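Bench notes, December, back room

Started at 9 with the big table, mostly so I'd stop complaining about it to Chun-hung. I wanted the white surface clear before the tray went back on it, and I wanted the tray to have one fixed spot that we all agree on. We've been through this before (see Ashley's page from last month, the one with the coffee ring) and it lasted until lunch.

First job was wiping down. I used the Pukstead spray, two passes, then a dry cloth. It lifts the greasy fingerprints fine but the gray smudges just sort of move over a bit and settle down again. Citlali says an eraser sponge. I'm scared of what that does to the surface so I've left it for her to try on a corner first, on her own head be it! 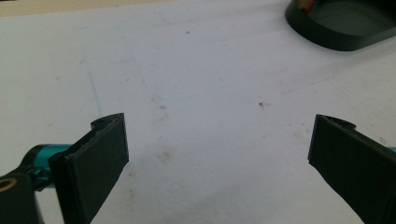

White tabletop, with the green thing still up in the corner.

Next the tray. It's the oval one with the low straight sides, and I've been wanting to make it the official home for small stuff for ages. Kirsty would like a box with a lid. I see her point about dust, but a lid means people put things ON the lid, and then we have two places to look instead of one. Low sides mean you can see what's in there from your chair. It went in the middle, long side facing whoever is sitting down, up against the upright post so it can't wander backward.

Keys were next on my list and I didn't get far. I'd like a hook by the door. Phyllis has a Prostby hook rail left over from her hallway and says we can have it if somebody brings a drill, so: somebody bring a drill. Until then keys go at the left end of the table and please don't put them in the tray, they tangle with everything and then I'm picking wire out of key rings at five o'clock.
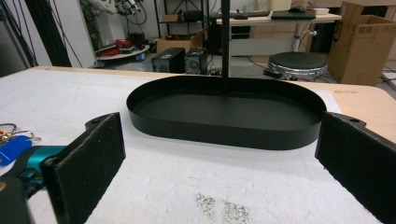 Tray in place by the post, keys off to the left, gray specks in front.

The specks at the front want a brush before any more spray, I think, or I'll only make paste. I have a soft one at home I can bring in. The bare wood along the right side has a stain too and that one I'm leaving alone. It was there when we got the table from Grenholm and I've grown fond of it.

Then the wire. This is the part I'd been putting off. We had offcuts and odd colored bits in the drawer, in coat pockets, in a mug, and my rule for this round is that anything tangled goes in the tray as it is and gets sorted there. No untangling over the floor! I lost a whole afternoon to that in the fall. So it gets lifted over, it goes in at the left end, and the right end stays free for whatever's been sorted out of it. I tried going left to right and it suits me, but Chun-hung is left-handed so he may want it flipped, in which case he can flip it and write it down here.

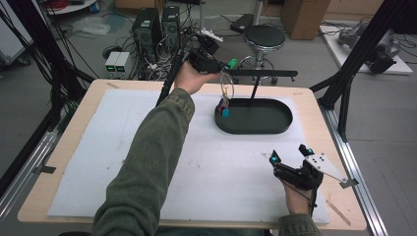

I also want it noted that I did not touch the floor. The two computer towers and that nest of cables behind the table are a separate job and I'm not starting it without Ashley, who is the only one of us who knows which cable goes where. The stool can stay where it is, and I'd like the cardboard box flattened if there's nothing in it worth keeping.

Left to do:
Brush the front of the table, then wipe again.
Citlali to try the sponge on one corner.
Drill for Phyllis's hook rail.
Label for the tray (I'll write one, Kirsty has the nice pens).
Find out who the thin stick at the right front corner belongs to. If it's a stirring stick it can go in the trash.

Stopped at 11:30 for tea. Back to the wire after that, with the radio on.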